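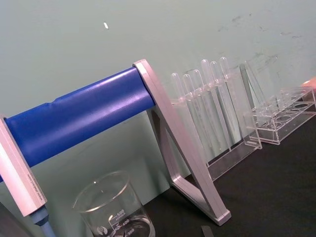
Go on the Thursday, Tullio Cattaneo had told me, and get there before ten, or you'll spend the whole morning behind a coach party and never hear a word anyone says about the dyeing. He was quite right about the coach party. I rolled into Dilcombe at twenty to ten, feeling very pleased with myself, and it was already parked across the bottom of the lane with its engine running.

I'd been meaning to visit the Dilcombe mill open days for years. My aunt used to have one of their blankets, a heavy mustard check that lived on the back of the settee and smelled permanently of dog, and when she moved house it came to me and has been on our bed ever since. So I suppose I went partly out of curiosity and partly to pay my respects to the place that made it.

The mill is down by the river, at the end of a lane that gets narrower the longer you're on it. If you're coming by car, ignore the first sign, which takes you to the farm shop, and carry on past the chapel. Parking is in a field and it was soft after the rain, so wear something you don't mind getting muddy. Entry is £3, paid in cash into a biscuit tin at the gate (they did have a card machine but it was having a bad morning), and that gets you the tour, the dye house and a go on a hand loom if you're prepared to wait behind the children. I was prepared to wait behind the children.

We set off in a group of a dozen or so, up an outside staircase and in at the top of the building, where the fleece arrives. I hadn't expected the smell to be so strong – greasy and sweet, a bit like the inside of an old wax jacket. Our guide was a softly spoken man in a brown overall who had started there at sixteen, sweeping up, and he let us plunge our arms into a bale right up to the elbow. My hands were soft for the rest of the day. He said the fleece in that bale was mostly from Gosard, over the hill, where the sheep have a rough time of it in winter and grow a coarser coat than the ones lower down. It makes a scratchy jumper and a very good blanket, so that's my bedroom explained.

Down a floor is the carding, which was running when we came in, and you have to shout. I could have stood there for an hour. The wool goes in one end looking like something you'd pull out of a plughole and comes off the other as a great soft web, so thin you can see your hand through it. One lady in our group asked if anyone ever slept on it in the lunch break and the guide said he couldn't possibly comment.

Then the spinning, then the weaving shed, where the noise is something else altogether. They hand out ear defenders at the door. There are 3 looms working at the moment and a fourth in bits along the wall, waiting for a part, and the weaver who looks after them has a stool, a radio she can't possibly hear and a tartan flask. She stopped one of the looms to show us how she finds a broken end, running her fingertips across the warp until she felt the gap. There are 3,000 threads across the full width of one of the big throws, and every one of them has to be tied in by hand when the pattern changes. It takes her 2 days if she's left alone, and she gave us a bit of a look when she said it.

The dye house is across the yard and this was what Tullio had been so keen for me to see. It's a low stone building with the doors propped open at both ends to let the steam out, and on open days they do a small batch of something with a bit of drama to it. Ours was indigo. The yarn comes up out of the vat a sort of pond green, really rather nasty, and then you stand there and watch it turn blue in the air in front of you! I knew it would happen, I'd read about it, and I still said "oh" out loud like a child at a firework display. The dyer told us she had learned most of what she knows about blues from a book by someone called Hamada, bought for next to nothing at a jumble sale, and that it had fallen in the vat once and been none the worse for it, apart from the colour of the pages.

I did catch up with the coach party in here, as it happens, and they were perfectly nice. They were a walking club who had decided not to walk.

Lunch is in the old wool store. Get there early if you want the leek and potato soup, which had gone by half past twelve, though the cheese scone I had in its place was the size of my fist and still warm in the middle. The tea comes in proper mugs. There's a little display of pattern books along the back wall, going back further than I could quite take in, and I found my aunt's mustard check in one of them, listed as "Skedach". I'd never known it had a name. I turned the page to and fro several times, and then rang her from the car park to tell her, and she said she'd always called it the dog blanket.

The shop is in the same building as the café, so there's no getting past it. Prices are what you'd expect for something made like this, but there's a seconds basket under the stairs and I came away with a lap rug with one tiny fault near the fringe that I have since been unable to find again. They sell the odds and ends of yarn by weight as well, if you knit.

A few practical things. The stairs are steep and there isn't a lift, but the dye house, the wool store and the shop are all on the level, and one of the helpers was going round those with anyone who didn't fancy the climb. Dogs are allowed in the yard and the café. The loos are behind the dye house and there was a queue. Tours go when there are enough people standing about to make one, and ours took a good hour and a half with all the questions, several of which I'm afraid were mine.

My turn on the hand loom came at last, just after three, behind a very serious small girl who had woven a good long strip in green and orange and did not wish to stop. I managed a couple of inches, rather lumpy, which they cut off and knotted for me to take home. It's under the teapot as I type. The next open day is in June and I've already told my sister she's driving.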